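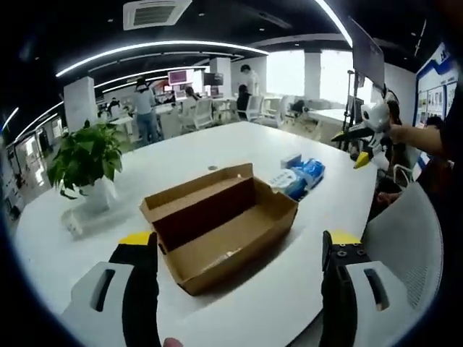
Brarnomgate, July

Home | Papers | Notes | People | Contact

3. How a table gets packed

3.1 The table and what lives on it

I should say up front that I came to this study thinking packing was about boxes. I had a whole plan for boxes! We were going to look at box size, box shape, flap style, all of it, and the table was just going to be the thing the box sat on. Then I spent a month watching people put small household stuff into cardboard, and now most of this section is about the table.

The one in Figure 1 is big, white and glossy, with a rounded edge, and I've grown fond of it. A rounded edge changes how people set a box down. At a straight counter they line the long side up with the edge (nearly everyone does, it's like parking a car). With a curve there's no line to copy, so the box ends up at whatever angle felt fine at the moment, and then it tends to stay at that angle for the whole session. The box in the figure is a long one, plain brown corrugated, open and still empty, and you can see it sits at a slant.

Then there are the things already on the table. A potted plant with broad green leaves stands over on the left, in a white pot, and a couple of packets that look like tissues or wet wipes are lying on the far side, to the right of the box. Carla Salameh, who coded the sessions with me, wanted every table cleared before we started. I argued for leaving things alone, and I'm glad I won, although she was right that it made the coding slower. People pack around a plant. They reach past it, they mind the leaves, and they'll pile things on the other side of the table sooner than slide the pot over.

Flaps matter too, more than I'd guessed. A back flap standing up works a bit like a fence, and small things set down behind it are easy to forget. We started a separate code for "left behind the flap" after the third site (Saliba, where the tables are much smaller), and it turned into one of our busiest codes.

3.2 What goes in first

We logged 700 placements across 3 sites, which are Randska, Cestex and Saliba in the tables at the back. Of those, 100 were first placements, the very first thing into an empty box, and in 65 of them the item was stood up against a wall or pushed into a corner. Hardly anyone starts in the middle. I do it too, now that I've noticed, and my groceries have never looked so tidy.

Tall things like company. Once there's one upright package in a box, the next item usually goes right next to it, and the little bottles get tucked into whatever corner is left. Long soft packages are the odd ones out. They don't really stand, they can bend if you hold them at one end only, and people often save them until the box is partly full so there's something to lean them on. We called these "leaners" in the coding sheet and the name stuck.
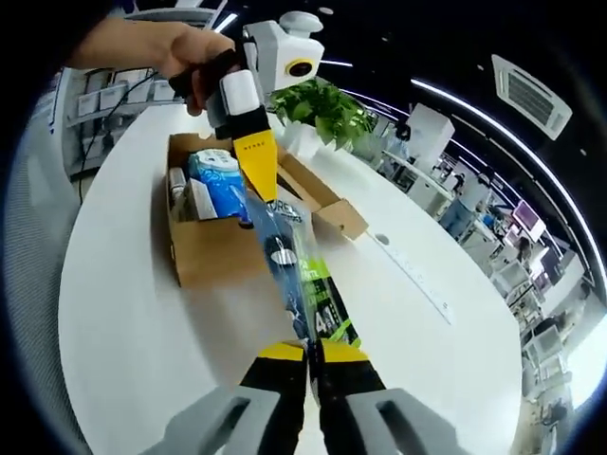 3.3 Leaners, and where we disagreed

Figure 2 shows a long, narrow package in glossy plastic being held near the open box, which already has a tall blue-and-white package and a small bottle in its corner. Carla codes a moment like this as "in transit." I'd have liked a finer label for it, something that says which end of the package is going to lead, but we couldn't agree on one from stills and so the simpler code stays in the tables.

Where we did agree was on length. If a leaner is longer than the box is deep, it either lies flat along the long side or pokes out the top, and the poking-out ones nearly always got moved again before the flaps were folded. I'd want a lot more sessions with square boxes before saying anything firmer than that, and Section 4 goes through the few we have.

Filed under: Household objects, Packing, Working papers

Contact the authors | © Brarnomgate Working Papers | Back to top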